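Plorcombe grid reach set: gripper comparison on a two-arm table

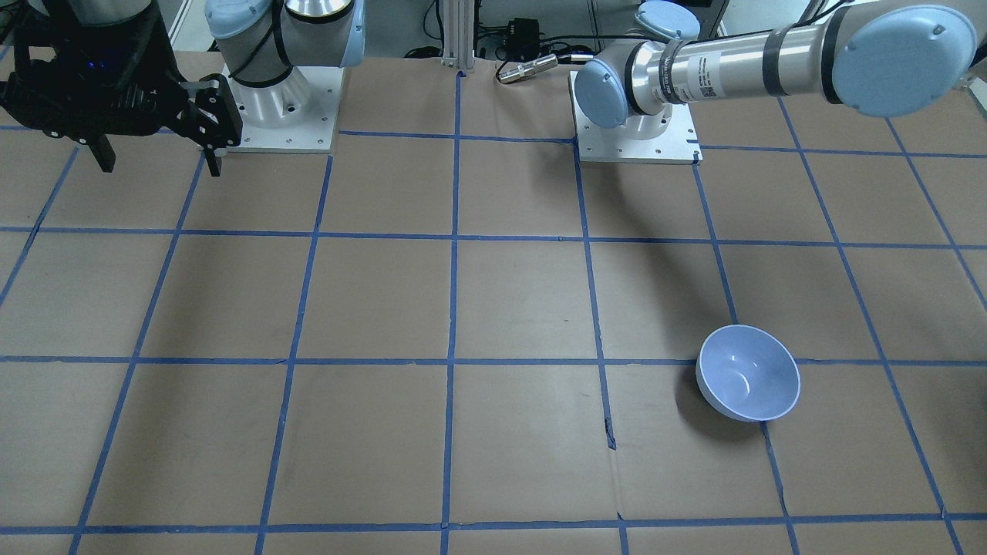
Robel Birhane

Summary

Recordings from a comparison of two gripper finger sets, short and long, on the same pair of arms. Each episode starts with one object on the taped table. The operator picks it up with the arm named in the log, moves it to a target square and lets go. The light blue plastic bowl is the object used most, and its thin rim is where the two finger sets differ.

The set holds 163 episodes, recorded in March 2025. It is meant for people choosing fingers or checking a grasp policy on rimmed objects. It is too small to train much on by itself.

Setup

Two arms are bolted side by side at the back of the table on square white plates. Left and right are the robot's own, so the right arm is on the left side of the overview camera. All field names follow this.

The table is covered in brown kraft paper with a grid in blue painter's tape. Squares are named by row and column, with row 1 nearest the arms. The tape was laid by hand and the squares are not exact, so don't use them for calibration. Use the values in calib.yaml.

The overview camera is fixed and does not see the whole reach of either arm. A gripper can leave the image while it is still moving. Joint states are logged the whole time, so nothing is lost there.

Controllers

Both arms were run with the Clasus controller and then with Wellier. Clasus holds position better when the fingers touch the rim at an angle. Wellier is smoother on long moves and drifts a little when the arm is stretched out to the side. The controller field says which one was used. Do not mix the two when comparing grip force, as they filter the motor current differently.

Files

episodes/ one folder per episode, with overview.mp4, joints.csv and gripper.csv
log.csv arm, fingers, controller, start square, target square, result
calib.yaml camera and base poses
notes.txt operator notes, not cleaned up

Result is one of held, slipped, missed or stopped. Vasanthi Ramasamy labeled all of them from the video, and Gunnel Hedlund checked the slipped ones again.

Known problems

The paper has creases and scuffs. Background subtraction picks these up, along with the arm shadows.
In 12 episodes the gripper clock runs behind the joint clock. They are marked sync=0.
Starts on a tape line are logged under the square nearer the arms.
The right arm has fewer long-finger episodes than the left.

Questions go to Rajeshwari Rajan. Please give the episode number.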